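Setting Up Your First Follow-Up Sequence in Punano

Once your contacts are in, this is where Punano starts to get fun! A sequence sends your emails and call reminders in order, on the days you pick. Import your list first (up to 1,000 contacts per file). 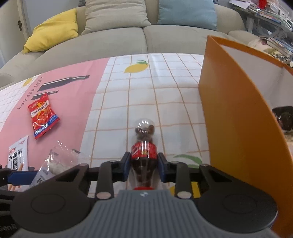
Photo: Vachon

1. Open Sequences and click New. Give it a name your whole team will recognize.
2. Choose a contact list. Lists brought over from Gririco keep their old labels, so you can filter by them right away.
3. Add your first email, then a wait step. We love a wait of 2 days for new leads.

Note: Trial accounts can send to 50 contacts per sequence. 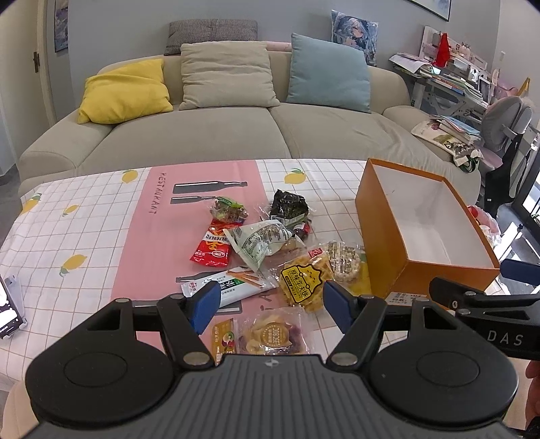

Tags decide who moves to the next step, so set up a few before you turn anything on. Keep them short and tie each one to what the customer asked for. If you sell home goods, a shopper who wants a white tablecloth with yellow lemons on it could get "table" and "lemon", and your next email can go straight to that print.

4. Click Preview and send yourself the whole sequence.
5. Switch the status to Live.

Caution: Editing a live sequence restarts every wait step. Pause it first. If you see error 208, reconnect your Uleck mailbox and try again.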